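Report on a Visit to the Kendine Demonstration Center, Stelunton

Purpose of the visit

In May, a delegation of 13 members of the regional technical education network visited the demonstration center operated by Kendine in Stelunton. The visit was arranged at the request of several member colleges that are considering the purchase of a two-arm tabletop robot station for teaching. The station under review is sold under the name Holler and is supplied as a kit, with an optional service contract. The delegation was received by Hemant Nautiyal, manager of education accounts, and Ashok Upadhyay, who leads the applications laboratory.

The program began on Friday morning with a short presentation in the ground floor meeting room and continued in the laboratory until the midafternoon. Members were given a printed copy of the price list and the draft service terms.

The company and its offer

Kendine began as a supplier of machine guards and conveyor parts and moved into training equipment at the request of its existing customers. Mr. Nautiyal explained that the Holler kit is intended for colleges and small laboratories that do not have a dedicated robotics technician. It is delivered in crates and assembled on site by the customer, with remote help from the company. The two arms, the grippers, the controllers and the software license are included in the basic price. The table is not.

A separate software package, Mạc, is used to record and replay arm movements. It may be licensed for a single station or for a whole department. Several members asked whether recorded exercises could be moved from one station to another without being set up again. The company's answer was that this is possible when the arms are mounted at the same spacing, and that a mounting template is provided for this purpose. The delegation asked to receive the template drawings in advance of any order.

The laboratory session

Mr. Upadhyay led the laboratory session. He advised colleges to begin with a small number of everyday objects of different shapes and surfaces before buying any special test parts, and noted that students learn a good deal about grip from items that can be bought in any grocery store. The delegation considered this sensible advice, particularly for departments with limited budgets for supplies.

Much of the discussion concerned the two-fingered grippers, whose fingers are built as open triangular frames. Members also wished to look closely at the wrist, where the brackets and the joint housings are left exposed and a cable loops over the top. One member felt that the exposed cable would need attention in a classroom used by large groups. Mr. Upadhyay replied that a cable sleeve is available as an accessory — it is not part of the basic kit.

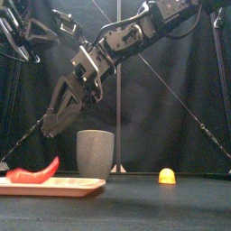
Training and support

The company offers an introductory course for instructors, held either in Stelunton or at the customer's site. The course lasts 60 hours and is divided between assembly, safe operation and lesson planning. Members who teach evening classes asked if it could be spread over a full term, and Mr. Nautiyal agreed to look into the matter.

Under the service contract, wearing parts of the gripper are replaced after 500 hours of operation and the joints are inspected after 2,000 hours. Travel by a service engineer is charged separately. The delegation found the draft terms clear on these points but less clear on software updates, and in particular on what happens to a college's recordings if the Mạc license is allowed to lapse. A written answer has been requested.

Observations and next steps

The delegation was satisfied with the openness of the staff and with the time allowed for questions. The kit appears well suited to second-year courses. For first-year groups, members would wish to see the lesson materials in their final form, as only two sample units were available at the time of the visit.

Colleges that wish to take part in a joint request for prices should notify the network office. Those interested in a trial loan should state the room they intend to use and the name of the responsible instructor.

The network thanks Mr. Nautiyal, Mr. Upadhyay and their colleagues for their hospitality.

Related items
Minutes of the Spring Equipment Meeting
Guidelines for Joint Purchasing
Visit Report: Packaging and Handling Fair
Instructor Exchange: Call for Applications
Safety Notes for Shared Workshops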